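walkers-list archive
Subject: Re: Ullar in one day or two?
From: Tetteh Quartey
To: the list
Date: Fri 29 June

Hello Ognjen, hello everyone,

Ognjen Pavlović wrote:
> We have a week in Priltemness at the end of next month and my
> wife would like to see Ullar while we are so close. The guidebook
> gives it half a page and says "a pleasant day trip by ferry". Is a
> day enough? Neither of us is a great sailor and I don't fancy two
> crossings between breakfast and supper. Also, is the walk to the
> lighthouse as muddy as people say? I have one pair of decent boots
> and she has none. And is it worth stopping at Simdale on the way,
> or is that only a car park?
>
> Thanks in advance for anything you can tell us.
> Ognjen

Two days, please, two days! I came back from there on the 103 bus with sand in every pocket and I have been boring my family about it ever since, so you have asked at exactly the right moment.

The half page in the guidebook must have been written by somebody who got off the boat, had a cup of tea and got back on again. You can do it that way. The morning ferry gives you four hours ashore, and that will get you to the church, the harbour and perhaps the first beach if you walk quickly. But the far side of the island is the part I loved, and you won't see any of it without a night's stay. Once the day boat has gone the whole place slows down. People come out and sit on the harbour wall, the chip van opens up, and a man I never did get talking to plays the accordion rather badly outside the post office. I sat there until it got dark and was as happy as I've been all year.

On the crossing: it was a bit lively going out and like a pond coming home. Sit downstairs at the back if you're worried, on the left, next to the big window. My sister swears by ginger biscuits and ate most of a packet, and she was fine, though she was fine last time as well without any. If the wind is from the west they sometimes swap to the smaller boat, and I would wait for the next day if you can. The woman in the ticket hut at Priltemness will tell you straight out what it's going to be like, so ask her before you pay.

The lighthouse walk is seven miles there and back from the harbour. Muddy? In January, when I first went, I lost a shoe in it, and had to go back in with my arm. This time it was dry nearly all the way – one soft patch by the second gate, where somebody has put down planks. Your wife would manage perfectly well in trainers unless it rains heavily the day before. Do take the path that goes up behind the school, though, and not the road. The road is shorter on the map and dull as anything, and the farm traffic comes round the bends at quite a speed. From the school path you get the whole bay in one go as you come over the top. I said "oh!" out loud to a field of sheep. 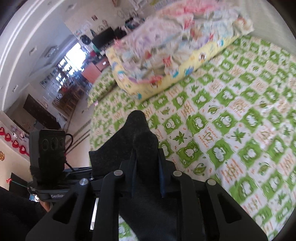

Page last changed: Fri 29 June

You can't go up the lighthouse itself, sadly, but there is a bench on the sheltered side that is made for sandwiches. Buy those in the harbour before you set off, as there is nothing at all to buy out there, not even water. The shop shuts for lunch and then seems to open again when it feels like it. We got cheese and pickle on brown, and a slab each of a sort of treacle cake that I have tried twice to make at home since. It comes out like a roof tile.

Places to stay: there's the inn, which has eight rooms and gets booked up early in the summer, and then a handful of people who do bed and breakfast. We were at a place called Wu, up the lane from the church. It is an odd name and I asked about it and got three different answers over three different meals. Ring them up, they don't look at their email very often. The room at the front has the view but the one at the back has the better bed, and I'd take the bed myself after that walk. Breakfast is enormous. They do kippers if you say so the night before, and the marmalade is their own. It was some 4 minutes down to the boat with our bags, mostly because we kept stopping to look at things.

Now, Simdale. I can see why you ask, because the coach stops right in the car park and it does look like the end of the world. Get off anyway! Go through the gap beside the toilets and down the steps and you are on the old quay, with a row of net lofts and a tiny museum in the last one. It's one room and you put what you like in the box. They have a model of the harbour with all the boats named, and a drawer of old postcards you are allowed to go through yourself. I could have spent the whole afternoon on the postcards alone. There is a decent café as well, two doors before the museum, with soup and proper bread. The only thing to watch is the bus, as the gap in the afternoon is a long one, so look at the timetable on the post before you go down the steps and take a picture of it if you're forgetful like me.

If you do end up with only the one day after all, I would skip the church and go straight along to the first beach and then have your tea on the wall. The church is handsome, but you'll have seen plenty of churches by then, and Priltemness has a better one.

A few odds and ends. Bring cash, as the chip van and one of the bed and breakfasts won't take cards. My phone worked at the harbour and on top of the hill and nowhere else. It gets chilly in the evening even after a hot day – I wore my thick jumper both nights. And if you like birds, stand at the end of the harbour wall early on, before the boat comes in. I know nothing about birds and I still had a marvellous time.

I have the ferry times on a leaflet somewhere and will type them out for you if you'd like, though they may change before you travel. Do write and tell us all how you get on, and whether the accordion has improved.

All the best to you both,
Tetteh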